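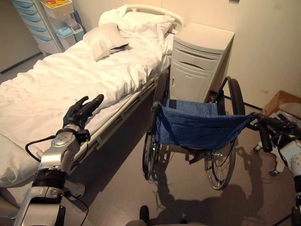

介護練習室のベッドと車いす。ベッド脇には引き出し付きの棚や床頭台も置かれている。

在宅介護の練習室、7月以降も継続 ストルトソープ

ストルトソープの福祉用具貸出所「コンドロウ」は2024年6月26日(水)、所内に設けている介護練習室を7月以降も続けると発表した。練習室は昨年11月に試験的に開いたもので、当初は今月末で閉じる予定だった。開設からこれまでの利用は延べ316人で、うち124人は車いすを借りる前後に訪れた人だった。

練習室は、自宅で家族を介護する人や、退院を控えた人の家族が、ベッドまわりの動作を試すための部屋である。医療用ベッドと手押しの車いすを置き、寝具も掛けたままにしてある。棚や床頭台、ふた付きの容器など、実際の寝室にありそうな物も室内に残した。貸出所によると、開設の準備段階では床に何も置かない案もあったが、家具のない広い部屋で覚えた動作が自宅ではうまくいかないという声を受けて改めたという。

利用者からの相談で最も多いのは、車いすをベッドのどこに、どの向きで置くかという点だった。練習ではまず車いすをベッドに対して斜めに寄せ、両側のブレーキをかけ、足台を上げるところまでを繰り返す。人を乗せる練習に進むのはその後になる。寄せ方が決まらないうちに抱え上げようとして腰を痛める家族が少なくないと、貸出所はみている。

ベッド柵の扱いも時間をかける項目の一つだ。柵を下げた状態で車いすがどこまで近づけるか、布団の端が車輪に掛からないか、枕をどちらに寄せておくか。職員が手本を見せることはあるが、基本は利用者が自分で動かして確かめる形をとる。上掛けは足元側に畳んでから始めるよう案内しているものの、急ぐときほど忘れやすく、垂れた布団を踏んだり巻き込んだりする失敗は毎週のように起きるという。

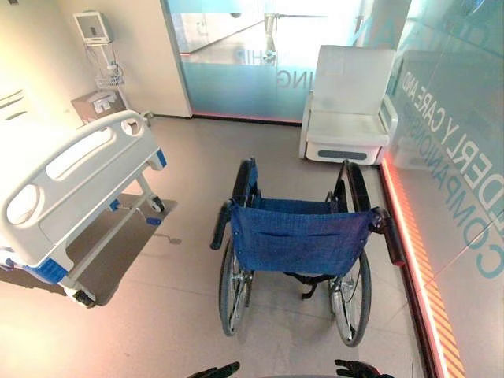 車いすを借りていなくても練習室は使えますか。
使えます。予約の際に、自宅のベッドの高さと部屋の入り口の幅を伝えてください。貸出の申し込みは別の手続きになり、練習だけで終えても費用はかかりません。

継続にあたり、予約の方法は一部変わる。これまでは電話のみで受け付けていたが、7月からは貸出所の窓口でも申し込めるようにする。1回に入れるのは1家族までで、本人が同席しない練習も引き続き認める。夕方の枠には仕事帰りの家族の希望が集中しており、貸出所は昼の枠の一部を夕方に移す方向で調整している。

部屋の広さを変える予定はない。ベッドと車いすの間をどう空けるかは、利用者の自宅の間取りに合わせてその都度決める。ベッドの片側が壁に付いている家もあれば、足元側しか通れない家もあり、貸出所は家具の位置を書き込む用紙を用意した。記入した用紙は持ち帰ることができ、訪問介護の担当者に見せて相談する人もいるという。

車いすの折りたたみと広げ方も練習に加わる。座面を押し広げる際に指をフレームとの間に挟む事故が貸出先で続いたためで、手のひらを下に向け、座面の両端を押す方法を勧めている。折りたたむときは座面の前後を持って引き上げる。背もたれやハンドルを持って無理に閉じようとすると、布地を傷めることがある。 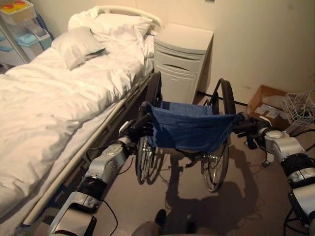

写真提供:コンドロウ(ストルトソープ)

車いすは使わないとき、つい通り道に置いたままになりやすい。練習室では、介助が終わったら車いすをベッドから離し、ブレーキをかけ直すところまでを一続きの動作として教えている。夜間に起き出した人が車輪につまずく例があり、寝室の戸口とベッドの間には置かないよう呼びかけている。

後ろから押すときは、動き出す前に必ず声をかける。狭い部屋で向きを変える場合は、一度に回そうとせず、少し下がってから切り返す。ハンドルに荷物を下げると、人が降りた際に後ろへ倒れることがあり、買い物袋を掛ける習慣のある家庭には特に注意を促しているという。

備品の手入れは、福祉用具の整備を手がけるスケラックが受け持つ。点検の対象は、タイヤの空気、ブレーキの効き、座面の布の張り、ベッドの車輪の固定など。布が伸びた座面は腰が沈みやすく、立ち上がるときに余分な力が要る。同社は貸出所の車いす105台も点検しており、練習室の分はこれと同じ日に見ることになった。

費用は地元のムツァリ基金の助成でまかなう。助成の期間は2年で、その後の扱いは決まっていない。基金は利用者数のほか、練習後に自宅での介助がどう変わったかを聞き取って報告するよう求めており、貸出所は希望者に後日電話で様子を尋ねる。聞き取りを断っても利用に影響はない。

試験期間中に寄せられた意見では、床頭台の位置を変えられるのがよかったという声があった一方、練習の時間が短い、家族が交代で試すには待つ間の椅子が足りないという指摘も出た。椅子については7月中に追加する。時間の延長は、夕方の枠の調整が済んでから検討する。

すでに今月末までの予約を取っている人は、改めて手続きをする必要はない。7月分の受け付けは月初めから始める。当日は動きやすい服装と、かかとのある滑りにくい靴で来るよう求めている。自宅で使っている移乗用の板や介助ベルトがあれば持参でき、使い方の確認にも応じる。予約の変更は前日の夕方まで、電話または窓口で受け付ける。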